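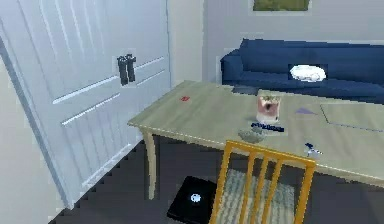 15 May 2024

Mix notebook, Clurach single

Worked on the second song for Clurach, working title still Hellari. Session opens at 116 bpm. Helge's guide track was played free for the first 11 bars, so the click only makes sense from the verse on. I made a tempo map for the intro by hand and left the rest fixed. If anyone reopens the session, don't quantize the intro harmonium. It is meant to drag.

Vocals: Heloísa Coutinho sent five takes of the lead from home. Take 2 is the best for the verses, take 5 for the last chorus. She breathes in the middle of the long line in the second verse on every take except 4, and take 4 is flat there, so I used 4 and tuned the one note. Checked with her by phone, she is fine with it. De-esser was set too hard from the last song and was making her sound like she had a lisp. Backed it off until I could only just hear it working.

There is a hum on takes 1 to 3, low and steady. Notch at 60 and a smaller one at 120 cleared most of it. She thinks it's the lamp. Asked her to try one line with the lamp off before she does the harmonies.

Strings: the Gilani parts came in as stems, violins and violas bounced together, which is not what we asked for. I can't bring the violas up in the bridge without the top line getting sharp in the ear. Wrote to them asking for separate files. Until then I have a low shelf on the bridge only and it is tolerable.

Drums: swapped the programmed kick for the recorded one in the chorus. Phase was off against the bass, flipped it, much better. Helge Dahlgren wants the big tom fill before the last chorus louder. I put it up 2 dB and it started to eat the vocal pickup, so it is now up 1 and panned a little wider. He has not heard this version.

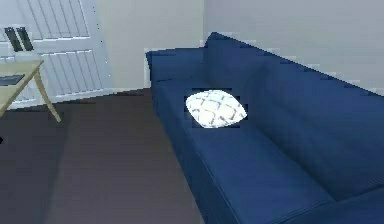 Navy sofa, seat and backrest.

Reverb: tried the long plate on the vocal for the chorus, then the short room. The plate is closer to what the songwriters described in their notes but the words go missing. Settled on the room with a quarter note delay tucked under it, and the plate only on the last word of each chorus. Automation is drawn on the send, not on the return.

Bounced as mix 2146. The number is only the job sheet number with no version on it, so please add a letter when you make the next one. We lost most of a morning in December to two files with the same name.

Uteo need the instrumental and a clean edit along with the master. There is nothing to clean in the lyric but they want the file anyway. Instrumental is printed. I listened through once and there is some vocal bleed in the harmonium mic at the end of the bridge, very faint. Will mute that mic for the two bars.

Still open:
Separate string files from Gilani
Harmonies from Heloísa, both choruses and the outro
Helge to approve the tom fill
Decide whether the ending fades or stops. I printed it both ways. I prefer the stop.
Check the low end on the small speakers with the bass amp track muted

Backup is on the second drive. The first one was slow to mount again and I have taken it off the desk.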